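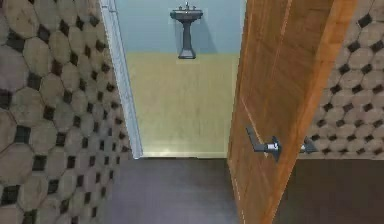 Bond hearing moved by video, anyone had this happen?

Board: Detention and Bond
Replies: 12

gulness_rd
Posting for my brother-in-law, Rutilio Nava. He has been held for 147 days. His bond hearing was set for the afternoon, in person, and we had six people ready to go. His lawyer called the night before and said it had been changed to video from inside the facility, and that family could watch from the courtroom but he would not be there. Then the morning of, it was pushed back again. New date is in May.

Questions for people who have been through it.
1. Does a video hearing hurt your chances?
2. Can the lawyer ask for in person, and does asking slow things down?
3. Do the letters we collected have to be redone? Some are dated from last fall.

We are three hours away by car so any change of date costs us a day of work each.

Postamby
Sorry you are dealing with this. My husband had his by video. The judge could hear him fine but he could not hear the judge half the time, and the interpreter was on a phone line on top of that. His lawyer stopped it twice to have things repeated and got that on the record. He was granted bond. So no, I would not say video by itself sinks you.

The letters are fine with older dates as long as nothing in them has changed. If somebody wrote "I live at such and such address" and they moved, get a new one.

skirken
I disagree with Postamby on the first part. I have sat in on a lot of these as an interpreter (not on staff, contract work) and people do worse on the screen. They look down because the camera is above the monitor, and it reads as if they are avoiding the question. A judge who has already read the file may not care. A judge who is on the fence might.

Your lawyer can file a motion asking for in person. Whether it gets granted depends on the court. Ask the lawyer before you ask us, though, because a motion can move the date.

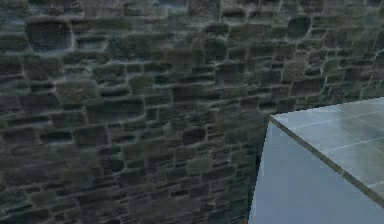 I would also have him practice. Short answers, wait for the interpreter to finish, look at the camera and not at the picture of the judge. If he did not understand, he should say so out loud and not nod. Nods do not go in the record.

Postamby
I didn't say video was as good. I said it doesn't sink you. If they file a motion and it costs them another month, that is another month he is in there. We were told the same thing, that in person would be better, and we decided not to wait. I would decide the same way again.

skirken
And that is fair for your case. His is not your case. If there is something in the file that needs explaining, a month might be worth it.

gulness_rd
There is one thing in the file, an old driving without a license charge. It was paid. No other record. He has been here nine years and has two kids in school.

Rjardine_paralegal
Ross Jardine here, I work for a small immigration office, not a lawyer and not your lawyer. A few practical points.

Get the certified disposition on the driving charge from the court clerk in the county where it happened. A receipt showing he paid is useful but it is a different piece of paper. Judges ask for the disposition. The clerk may charge a copy fee and it may take a couple of weeks by mail, so send for it now.

Whoever is going to be the sponsor should have proof of status, proof of address and something showing income. Tax returns are better than pay stubs, and both together are better than either one.

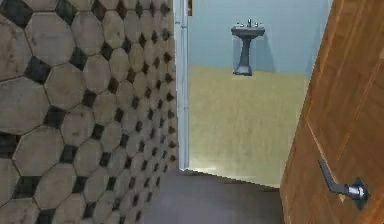
What was in our packet

tmackinnon_4
I made a list when we did ours for my cousin so I will put it here. The lawyer filed it all before the deadline the judge had set. Check what your deadline is, with the date moved you might have a new one.

1. Cover letter and index, every page numbered
2. Sponsor letter, signed, with copy of ID
3. Sponsor's last two tax returns
4. Lease with the address he would live at
5. Birth certificates for the children, with English translation and the translator's certificate
6. School letters for the children
7. Letter from former employer
8. Letters from people who know him, we had 20 and the lawyer used 9
9. Court disposition for each arrest or ticket

The whole packet was 339 pages, mostly tax returns and medical records. The judge asked about maybe four of those pages.

Postamby
We had nowhere near that many. I think ours was under fifty. Our lawyer said a judge with a full morning is not going to read a phone book and she wanted the good letters on top.

tmackinnon_4
Ours was big because of the medical part. Without that it would have been a lot shorter. I agree on putting the best ones first.

gulness_rd
This helps a lot. On number 5, does the translator have to be certified by somebody? My sister is bilingual and offered to do the school letters from his hometown.

skirken
The translator has to sign a statement that they are competent in both languages and that the translation is complete and accurate. There is no license needed for it. I would not use a family member. It is not banned that I know of, but the government attorney can raise it and then you are spending time on that. Ask a friend or someone at church with no tie to the case.

Rjardine_paralegal
Agree with skirken. Put the translator's address and phone number on the certificate too.

lowercase_dan
Going to be the unpopular one. Everyone here is talking about paper and the first thing to ask is whether he is even eligible for bond. Plenty of people get to the hearing and the judge says he has no jurisdiction, and all the letters in the world do nothing. It depends on how he entered and what the charge is. Has the lawyer told you which section he is being held under?

gulness_rd
She said he is eligible. I don't know the section. I will ask her.

lowercase_dan
Ask, and write it down. Ask also what happens if the answer is no, appeal or some other filing, so you are not finding out in the hallway.

Postamby
Dan is right about that one. We asked ahead of time and it made the day easier.
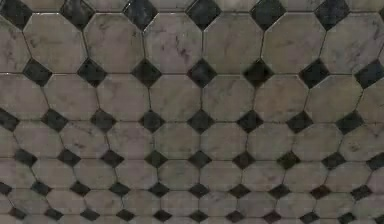

Update from the original poster

gulness_rd
Talked to the lawyer for half an hour. She is going to keep the video date and not file the motion. Her reason is that this judge has been turning those down and she would sooner keep the slot. She did say she will ask for the interpreter to be in the courtroom and not on the phone.

The clerk's office has the disposition and is mailing it. We are redoing two of the letters, one for an address and one that was not signed.

She says he is eligible and gave me the section number. If the judge denies it or says he has no jurisdiction, she has 30 days to appeal and she has already talked to Rutilio about whether he wants to.

He is doing all right. He gets to call most evenings around seven. He asked us to bring a collared shirt but the lawyer says they will have him in the facility clothes for the video regardless.

skirken
Interpreter in the courtroom is a good ask. I still would have tried for in person but she knows the judge and I don't.

tmackinnon_4
Put money on his phone account a few days ahead. Ours ran out the night before the hearing and the lawyer could not get a call back from him.

gulness_rd
Will do that tonight.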